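Communiqué de presse

Dakudach lance Floster, une collection de linge de lit et de rangements pour la chambre

Dakudach annonce la mise en vente, en octobre, de Floster, une collection consacrée au couchage et au rangement des peluches. Elle réunit 17 références, dont des draps-housses gris, des taies dans les tons verts et des paniers blancs ajourés. Les articles seront proposés dans les 50 points de vente Lawal ainsi qu'à l'entrepôt de Nokurbridge.

La collection a été établie à partir des réponses de 2 411 foyers clients, interrogés sur l'organisation de la chambre. Le rangement des jouets posés sur le lit y arrive en tête des demandes.

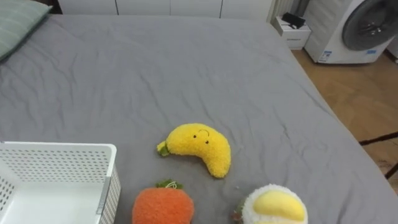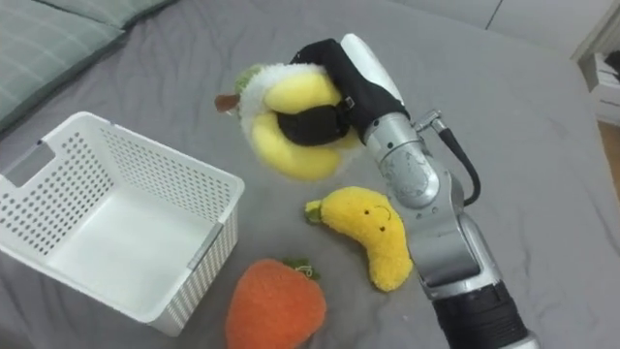
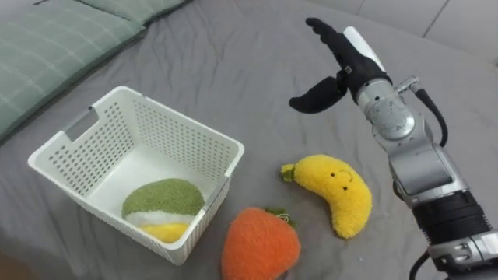
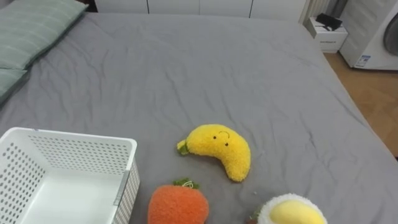 Drap gris, panier blanc ajouré et banane en peluche. Les peluches ne sont pas comprises dans la collection.

« Le panier doit pouvoir rester dans la chambre et servir chaque jour », déclare Jintana Kaewmanee, directrice des collections de Dakudach. Il est décliné en deux formats.

Les revendeurs peuvent demander le catalogue et les conditions de commande auprès du service commercial de Dakudach. Une présentation de la collection se tiendra un samedi d'octobre à Nokurbridge, sur inscription.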